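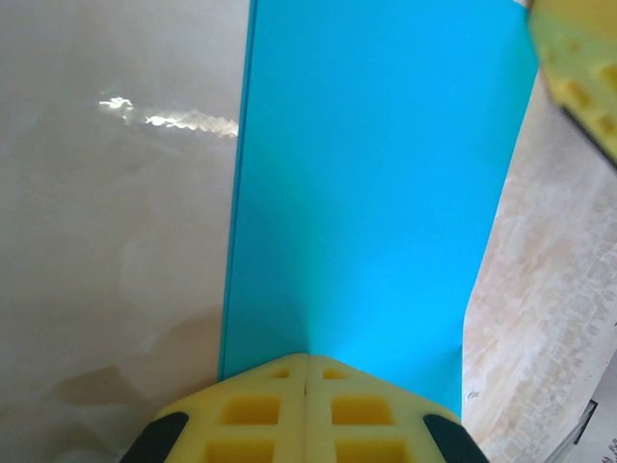
Yellow foam finger pads at a blue sheet, on the marble-patterned table at Wostcombe.

14 shares · 3 comments

Margareta Grecu has looked after the sheet-handling cell at Wostcombe long enough to have strong feelings about foam, and she had poured my tea and started on the subject before I'd found my pen.

"It's the pads, always the pads," she said, quite fondly. "People ring me about the motors or the software, and I say, lovely, but when did you last look at your foam?"

She looks at hers every Monday, before the first job goes on. She presses each pocket with her thumb and feels for any that are slow to spring back, then wipes the black mounts with a dry cloth - never a damp one, she was very firm about that. A set is changed after 500 picks, or sooner if she doesn't like the feel of it, and the swap takes her 15 minutes with the radio on.

The setting up is slower. She closes the fingers by hand until the two pads just meet, then tries a sheet and watches the edge for creasing. "Preda taught us to start too soft and creep up," she told me. "I've ruined plenty of card going the other way!"

The old Flolen pads are still in a drawer, 18 of them, and she can't quite bring herself to throw them out. She was still hunting for the drawer key when I left for the Cluvton bus.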